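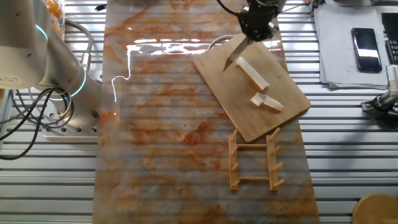
How to trace a soldier's service through a regimental biography

Last updated 10/21/19

A published life of a commanding officer is often the quickest way into the record of the men who served under him. This guide sets out a method for working from such a book back to the original papers. It uses Stamatopoulos's life of the colonel of the Sornerdale Rifles as the working text, in the two-volume Gulon edition. The same steps apply to most military biographies with source notes.

Before you start

You will need the soldier's full name, his service number if you have it, and at least one dated event, such as a posting or a discharge. Have both volumes to hand. The notes for volume 1 are printed at the back of volume 2, and the one-volume reprint leaves them out altogether.

Step 1. Check the index for the unit, then the man

Private soldiers are rarely indexed by name. Look up the company or platoon first and write down every page reference. Then check the surname under all likely spellings. The Gulon index files Mac and Mc separately and puts double-barrelled names under the second part.

Step 2. Build a date table

Rule a sheet into four columns: date, place, unit, page. Enter each reference from step 1 in date order. Where the author gives only a season, enter it as printed and do not convert it to a month. Chapter 9 covers the August training camp in a single paragraph but has 44 notes attached to the pages on either side, so read the notes as well as the text.

Step 3. Follow the notes to the source

Each note gives a short title, a box number and a sheet number. Short titles are expanded in the list of sources. "Drasine" stands for the Drasine Papers, the colonel's own letters and order books. A note reading "Drasine 2/1511" means box 2, sheet 1511. Sheet numbers run on from one box to the next, so a high number in a low box is not a misprint.

Step 4. Order the sheets

Request originals by box and sheet. Quote the reference exactly as printed, with the slash. If a sheet has been withdrawn for repair, ask for the film copy. The film stops at sheet 3344, and anything later must be seen in the original.

Step 5. Compare the sheet with the printed text

Read the whole sheet, including the reverse. Stamatopoulos shortens quotations and does not always mark the cut. Nominal rolls are normally summarised in the book as a total, and the names appear only on the sheet itself. Copy the entry in full, keeping the original spelling and abbreviations.

Step 6. Record what you did not find

Add a line to the table for each sheet searched without result, with the date of the search.

Common problems

The page reference leads to the wrong unit. The Rifles were renumbered during the war and the index uses the later numbers. Check the table of unit titles at the front of volume 1.

The note has no sheet number. These items were in private hands when the book was written. Try the list of later additions to the Drasine Papers, which is kept separately from the main list.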